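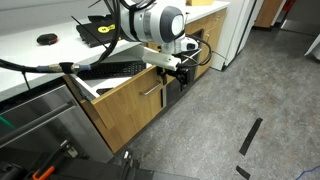 **Stollow Household Workshop Opens Bookings for Kitchen Drawer and Counter Program**

*For immediate release: 2022-03-08*

STOLLOW. The Stollow Household Workshop today opened bookings for Clear Counter, a course in kitchen organization for tenants, homeowners and small landlords in the Stollow and Hovden areas. The course teaches participants how to plan, fill and maintain kitchen drawers so that counters remain free for the preparation of food. It is held in the Workshop's own kitchen room and runs for 6 weeks, with one evening session per week.

Clear Counter replaces the single-evening talk on kitchen storage that the Workshop has offered for several years. Attendance at the talk was steady, but many of those who came asked for practical instruction and for time to work on a plan for their own homes. The new course was prepared in response to those requests.

**Survey of local kitchens**

In December the Workshop completed a survey of 1174 households on the use of kitchen storage. Respondents were asked which drawers they opened daily, which they avoided, and what they most often left out on the counter. The most common complaint concerned the top drawer nearest the cooking area, which in many homes had become a place for mail, batteries, tape and spare keys. Respondents also reported that the counter was used for charging phones and doing paperwork, particularly in apartments without a separate desk.

The results informed the order in which subjects are taught. The course begins with the top drawer and moves outward to the lower drawers, the wall cabinets and, in the final session, the counter itself.

"People tend to start with the counter because it is what they see when they walk in," the Workshop said in a statement. "If there is no room in the drawers, the same items are back on the counter within days. We ask participants to leave the counter alone until the last week."

**Course content**

Each session combines a short demonstration with supervised practice. Participants measure the inside width, depth and height of a drawer, sort its contents by how often they are used, and return only those items that belong within reach of that part of the kitchen. Further sessions cover:

- dividing shallow drawers for flatware and small tools
- storing lids, trays and cutting boards upright
- safe storage of knives in homes with children
- care of wooden drawers, including cleaning, waxing and the adjustment of runners
- setting aside one drawer for household papers and chargers
- cleaning and protecting light-colored countertops

The session on wooden drawers has been extended at the request of residents in Hovden, where many older buildings retain their original kitchens. Participants will learn how to free a drawer that sticks in damp weather and how to judge whether a worn runner can be repaired. No prior experience with tools is required.

Drawer dividers used in the course are supplied by Bugti, a woodworking shop in Hovden. The dividers are cut to standard depths and may be trimmed with a hand saw. Participants may purchase them at cost after the second session and are under no obligation to do so.

**Places and fees**

Each group is limited to 15 participants. Two groups will run side by side during the spring term, and a third will be added if demand is sufficient. Residents who attended the earlier talk may enroll on the same terms as new participants.

The course fee covers printed planning sheets, cleaning materials and use of the Workshop's tools. A reduced fee applies to students, retirees and persons receiving housing assistance. In each group, 5 places are held at the reduced rate until enrollment closes. Unclaimed places are then released to the waiting list.

Landlords who wish to enroll on behalf of tenants should contact the Workshop before booking. Group enrollments for a single building can be arranged, provided that each household sends its own representative and brings its own measurements.

**Home planning sheets**

The planning sheets prepared for Clear Counter will also be made available to the public free of charge. They consist of a drawer map, a sorting list and a maintenance calendar, and were designed by the Nistov print studio in large type. Copies may be collected from the front desk during opening hours or requested by mail.

**How to enroll**

Enrollment forms are available at the Workshop's front desk and at the public library in Hovden. Completed forms may be returned in person or by mail. Places are assigned in order of receipt, and applicants will be notified in writing. Participants are asked to bring to the first session a tape measure, a pencil and a list of everything now kept in the top drawer of their kitchen.

The kitchen room is on the ground floor and has step-free access. Applicants who need seating at counter height or other arrangements should note this on the form.

**About the Stollow Household Workshop**

The Stollow Household Workshop provides practical instruction in home care, minor repair and domestic storage to residents of Stollow and the surrounding communities. It offers evening courses, a tool lending service and a printed advice series.

**Media inquiries**

Press Office, Stollow Household Workshop. Requests for interviews or visits to the kitchen room should be submitted in writing.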